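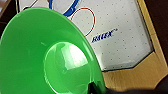
What did the second quarter's money go toward? Mostly a wrist bearing, plus the labor of Jucélia Damasceno, who replaced it twice.

The first replacement was correct in every respect except that the supplier had sent the part for the left-hand arm. We own a right-hand arm. The second has held since September and the wrist no longer clicks on backhand shots.

The air hockey cell at Skaltville now runs on a written upkeep schedule. Finger pads get checked every 100 games and swapped at 900. The blower filter is cleaned every Friday, a job that takes 15 minutes and used to be done whenever the puck stopped gliding. Grip force was reset after the arm threw a mallet at Aoife Mac Mathúna's lunch. She has since rewritten the grip check, with some energy, and the arm now tests its hold before each serve.

Two items are still open. The wrist camera needs recalibrating after every pad change, and Branska has promised us a jig for this in three separate emails. We also asked to move $2,000 from travel to spares. The Drolance conference will have to manage without us.

Next quarter: the jig, if it exists, and a second set of pads.

Submitted to the Ó Ceallaigh Fund, 11 Feb 2019

Filed under: Grant Updates, Robotics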